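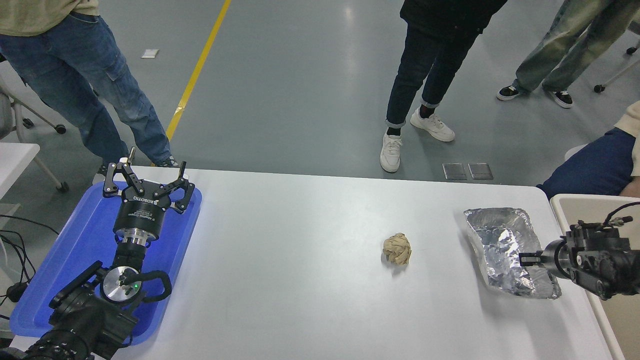
Page last modified: November, 4:12 pm

Gutters and Downspouts, Handout 7

Okay, picking up where we ran out of time — sizing. I promised I'd write the numbers out so you don't have to squint at my handwriting again!

Start with the roof footprint. Our practice house in Melton comes to 1,738 square feet, measured flat, the way a bird would see it. Then you correct for pitch, because a steep roof catches wind-driven rain that a flat one doesn't. Use the factor table in your packet (the one with the coffee ring, sorry). Once we corrected ours, it landed just under 2,000, and that's the number you carry into the rest of the worksheet.

Next, split it up. Each downspout only drains its own stretch of gutter, so work out the area for each run separately. I see people divide the whole roof by the number of downspouts and call it done, and then the back valley floods over the porch every time it storms.

Slope: I like a quarter inch of drop for every 10 feet. Snap a chalk line first. On a long run, put the high point in the middle and drain to both ends.

Hangers go every 24 inches, or every 12 if you get real snow. The Stosdale houses on our list all get 12.

For next time, finish the Thiele worksheet, front and back. Show your pitch correction, please — I can't give partial credit for a bare number. Bring a tape measure and a calculator, and wear shoes you don't mind getting muddy.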